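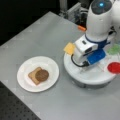 자주 묻는 질문 (에트데일 프로레슬링 관람 모임)

안녕하세요, 모임 블로그를 맡고 있는 엔당 긴팅(Endang Ginting)입니다. 쪽지로 똑같은 질문이 계속 와서 한 번에 몰아서 적어 봤어요. 생각날 때마다 덧붙인 글이라 순서가 좀 뒤죽박죽입니다. 찾는 게 있으면 페이지 내 검색을 쓰시는 게 빠를 거예요!

마지막 수정: 2024년 3월 23일

프로레슬링을 한 번도 본 적이 없는데 가도 되나요?

그럼요! 저도 처음 갔을 때는 로프 반동이 뭔지도 몰랐어요. 옆자리 아저씨가 소리를 지르면 따라 지르고, 야유하면 같이 야유하고, 그렇게 두 시간을 보냈는데 목이 완전히 쉬어서 나왔습니다. 선역이랑 악역만 구분되면 반은 된 거예요. 입장할 때 관객한테 시비를 걸면 악역입니다. 가끔 시비를 거는데도 다들 환호하는 선수가 있는데, 그건 그냥 인기가 너무 많은 경우고요.

에트데일(Etdale) 체육관은 어떻게 가요?

에트데일역에서 내려서 61번 버스를 타고 종점 바로 앞 정류장에서 내리시면 됩니다. 종점까지 가면 언덕을 도로 내려와야 해요(제가 두 번 그랬습니다). 주차장은 있긴 한데 경기 날에는 일찍 차니까 웬만하면 버스 타세요. 끝나고 나올 때도 출구 하나에 차가 다 몰려서 한참 걸려요.

표는 어디서 사나요? 현장 구매도 되나요?

스카브덴(Skavden) 단체 홈페이지에서 예매하는 게 제일 확실합니다. 현장 판매는 남은 좌석이 있을 때만 하고, 여름 대회는 거의 안 남아요. 저희 모임은 단체 예매를 따로 하는데 8명이 모이면 단체석으로 신청이 들어갑니다. 인원이 모자라면 그냥 각자 사서 안에서 만나요. 자리가 떨어져도 중간 휴식 때 매점 앞에서 다 보게 되어 있습니다.

어느 자리가 제일 좋아요?

취향 문제인데, 저는 맨 앞줄보다 계단식 좌석 셋째 줄이 좋아요. 맨 앞은 소리가 정말 끝내주거든요. 가슴을 때리는 찹 소리가 그대로 들려요. 대신 선수들이 링 밖으로 나와서 반대편에서 싸우기 시작하면 아무것도 안 보입니다. 입장로 쪽은 하이파이브를 할 수 있어서 아이들 데려오시는 분들이 좋아하시고요. 기둥 뒤 자리는 싸게 나와도 사지 마세요.

경기 시간은 얼마나 되나요?

보통 오프닝부터 메인 이벤트까지 휴식 포함해서 세 시간 조금 안 걸려요. 7월 대회만 예외인데, 래더 매치가 들어가는 날이라 사다리 꺼내고 치우느라 늘어집니다. 막차 타셔야 하는 분들은 메인 이벤트 전에 시간을 꼭 확인하세요. 작년에는 메인이 연장되는 바람에 저희 중 네 명이 택시를 나눠 탔어요.

승부가 정해져 있는데 무슨 재미로 봐요?

이 질문이 제일 많이 옵니다. ㅎㅎ 저는 그냥 영화 보러 가는 사람한테도 같은 걸 물어보시라고 해요. 결말이 정해져 있어도 관객은 모르고, 톱로프에서 떨어지는 건 진짜로 떨어지는 거니까요. 같은 기술도 관중 반응에 따라 템포가 확 달라져요. 카운트 투에서 어깨를 들 때 체육관 전체가 발을 구르는 느낌은 집에서 영상으로 볼 때랑 많이 다르더라고요. 한 번만 같이 가요, 진짜로.

처음 보는 사람한테 추천할 만한 경기가 있어요?

수트리스노 루비스(Sutrisno Lubis) 대 헤르만 마누룽(Herman Manurung)의 시간제한 없는 재경기요! 1차전은 조금 지루한데 건너뛰지 말고 보세요. 1차전에서 루비스가 무릎을 계속 공격당하거든요. 재경기에서 그 무릎 때문에 피니셔를 못 쓰는 장면이 나오는데 저는 거기서 소리 질렀습니다. 마누룽은 원래 힘으로 밀어붙이는 선수라 호불호가 갈리지만 이 경기에서만큼은 표정 연기가 대단해요.

여자 경기 쪽은 아눈치아타 베네데티(Annunziata Benedetti)가 나오는 건 아무거나 보셔도 돼요. 그래플링이 워낙 탄탄해서 누구랑 붙어도 경기가 살아납니다. 저는 베네데티가 챔피언이던 때보다 도전자로 쫓아다니던 때가 더 좋았어요. 이건 모임 안에서도 의견이 갈려서 뒤풀이 때마다 싸웁니다.

사진이나 영상 찍어도 되나요?

사진은 괜찮고 플래시는 안 됩니다. 공중기 쓰는 선수들한테 정말 위험해요. 영상은 입장 장면까지만 허용이고 경기 중에는 스태프가 와서 내리라고 합니다. 삼각대나 셀카봉은 입구에서 맡겨야 해요.

응원 피켓 가져가도 돼요?

됩니다! 가로가 90센티미터를 넘으면 입구에서 접으라고 하니까 그 안으로 만드세요. 막대는 못 붙여요. 그리고 뒷사람도 표를 사고 온 거니까 입장할 때랑 끝났을 때만 들어 주세요. 욕설이나 선수 가족 얘기를 쓴 건 저희 모임에서는 무조건 내리게 합니다.

아이랑 같이 가도 될까요?

초등학생 정도면 잘 봐요. 더 어린 아이들은 폭죽이랑 조명 때문에 놀라는 경우가 있어서 귀마개를 챙기시는 게 좋습니다. 의자나 사다리를 쓰는 하드코어 경기는 포스터에 따로 표시가 되니까 미리 보고 정하세요. 보통 후반부에 있어서 휴식 시간에 나가시는 가족도 꽤 있어요.

선수 사인은 어디서 받아요?

휴식 시간에 굿즈 판매대 옆에 선수들이 나와요. 티셔츠나 팸플릿을 사면 거기에 해 주고, 개인 물건은 선수마다 다릅니다. 악역 선수들은 사인해 주면서도 계속 못되게 구는데 그게 또 재미예요. 경기장 뒷문에서 기다리는 건 하지 말아 주세요. 선수들도 집에 가야죠.

란탈라 대회도 같이 가나요?

란탈라(Rantala)는 멀어서 일 년에 한 번만 갑니다. 사오다 수브라마니암(Saodah Subramaniam) 님이 숙소랑 차편을 맡아 주시니까 가실 분은 게시판 란탈라 글에 댓글을 달아 주세요. 숙소 예약 때문에 마감 후에는 못 받습니다. 이마벨(Imavell) 쪽 대회도 가자는 얘기가 있었는데 아직 정해진 건 없어요.

모임 회비가 있나요?

없어요. 표값이랑 뒤풀이 비용만 그때그때 나눠 냅니다. 가입 절차도 따로 없고 게시판에 인사 한 줄 남기시면 돼요. 좋아하는 선수 이름을 같이 적어 주시면 댓글이 아주 길게 달릴 겁니다.

경기 결과를 아직 못 봤는데 스포일러가 걱정돼요.

결과 얘기는 제목에 [결과]를 붙인 글에서만 하기로 했어요. 다음 날 저녁까지는 단톡방에서도 금지고요. 저도 한 번 실수로 타이틀 바뀐 걸 말해 버려서 그달 뒤풀이 때 음료수를 샀습니다.

여기 없는 질문은 댓글로 남겨 주세요. 평일 낮에는 답이 좀 늦어요!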